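Teaching by hand: the pen cup table

Skirkix project gallery, page 4
Posted 2023-02-08 by Elīna Lill

We teach our arms desk tasks by doing the tasks ourselves with a gripper in each hand. The hand grippers have the same fingers as the ones on the arms at Trurdale, so whatever a person manages with them, the arm should be able to repeat. One pass through a task is a demonstration. We aim for 200 demonstrations per object before we train anything.

This page covers the cup table. The cup stays on the white sheet and the small items change: pens, tweezers, a short ruler, a paintbrush. Najwa Geagea did most of the demonstrations for this set and I did the rest. Each one is supposed to last under 40 seconds. Longer ones are kept but tagged, and we look at them separately.

Click a picture for the larger version.
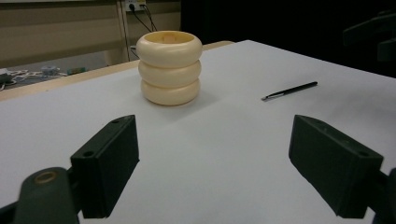
Gripper view, with the cup and a black pen on the sheet. The pen lies at an angle, tip toward the near side.

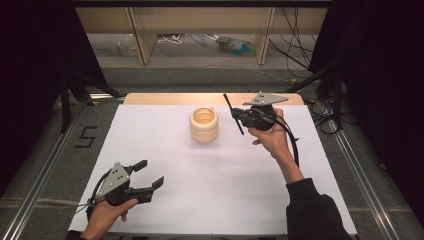
Both grippers over the table, the left one open and the right one up near the far end. The triangular plates on top are part of the mount.
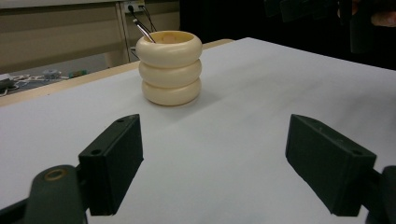 The cup with a metal tool standing in it, handles up and leaning left. Fingers wide apart.

Notes on the setup

The sheet is taped down on the underside of the table. We used to work on the bare wood, but pale items were hard to pick out in the recordings and the grain confused the tracking. Black curtains on both sides keep people walking past from showing up in the views.

Start positions are drawn from a printed list. The person doing the demonstration reads the next line, sets the items out, picks up both grippers and holds them still for a moment before moving. That pause matters for lining up the recordings later, and new people nearly always forget it.

Thin items are the slow part. A pen flat on the table has to be pinched close to the middle or it swings when lifted. Tweezers are worse - they flex, and they tend to catch on the rim of the cup going in. If an item drops, we let the recording run and pick it up again. Those passes have been useful to keep. The first policy we trained had only clean passes in it, and it had no idea what to do after a miss.

Counts so far

Total demonstrations recorded, all tables: 2934
Set aside for tracking loss: 67

Most of the tracking losses came from one day in August when a cable kept working loose. We have since changed the connector and routed the cable along the wrist.

Remote control sessions

The same tasks are also being recorded by remote control, with the operator in another room moving the arms through a pair of Barros handles. It is much slower than working by hand, but the views come from the arm itself and need less cleanup. Pictures from those sessions are on page 5. The curtains are up there too, in case anyone wonders why it looks like the same room. It is.

Next on this table: two cups, then the Curkero tray with the sliding lid.

Back to page 3 | On to page 5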